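Do You Need Any of That Stuff to Look After Denim?

Every pair of jeans now comes with a little booklet. Freeze them. Never wash them. Soak them in vinegar. I have tried most of it, and I own a washing machine, so I remain hard to impress.

The freezer
Putting jeans in a bag next to the peas is supposed to kill the smell. I left a pair in for 4 days. They came out cold, and once they warmed up they smelled the same as before. Hang them by an open window overnight and save the shelf space.

Vinegar to "set" the dye
I can't see that it does a thing. Modern dye is either fixed at the mill or it isn't. My dark Kultside pair bled onto a cream couch after two vinegar soaks. Wash new dark jeans alone, twice, and don't sit on anything pale for a while.

Special denim wash
Dranex sells a bottle for this and the label promises a lot. I used it on one pair and plain liquid detergent on another for a whole September. If there was a difference I couldn't find it. Use half the detergent you think you need, whichever kind you buy.

What I do instead
Turn them inside out. Zip them up and fasten the button. Cold water, or 30 degrees if they are muddy, short cycle, low spin. Pull the legs straight while they're damp and hang them by the waistband. Skip the dryer if there is any stretch in the fabric, as heat is what gives you those baggy knees.

Stretched waistbands
The trick of soaking just the waist in boiling water works for one afternoon. After that you are back to a belt. A tailor in Jasthorpe took mine in for 9 dollars and it has stayed in.

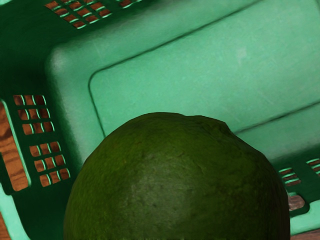

Hems are a different story, and I'd do those at home. Wash the jeans before you cut anything, because cotton shrinks in length more than most people expect. Use a heavy needle and go slowly over the side seams.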